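Monday, February 12, 2018

Two nights at Kavanagh

I finally used the voucher my sister gave me in July and spent the weekend at Kavanagh, the retreat house outside Hitenville. It took me 2 buses and a walk up a gravel lane. If you go, wear proper shoes. The lane is steeper than the website makes it look.

There were 14 of us. My room was small and clean, with a single bed, a desk and a window facing the orchard. No lock on the door, which bothered me the first night and didn't the second. Phones go in a drawer at the front desk for 24 hours if you want them to. I handed mine over on Saturday morning and took it back at breakfast on Sunday.

Celina Piątek runs the yoga and the breathing classes. She talks slowly and doesn't correct you much. The early class starts before it's light and I missed one of them. The afternoon one is mostly lying under a blanket, and I slept through part of it. 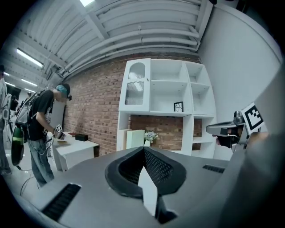
Gray housing, black rubber cradle.

Meals are vegetarian and eaten at one long table. Soup at noon, something baked at night — the squash pie was the best of it. Breakfast is silent, so you hear a lot of spoons. Coffee is available but you have to ask in the kitchen.

I paid extra for a back massage, $100, and I'm still not sure about that one. My shoulders felt better on Saturday and the same as always by Monday. The sauna is included and I'd go back just for it.

On Sunday I walked the Zikside trail with two women from my table. It was muddy past the second gate, so we turned around and sat on the wall until lunch.

I've booked again for spring, without the massage. Rooms on the orchard side go first — ask for one when you call.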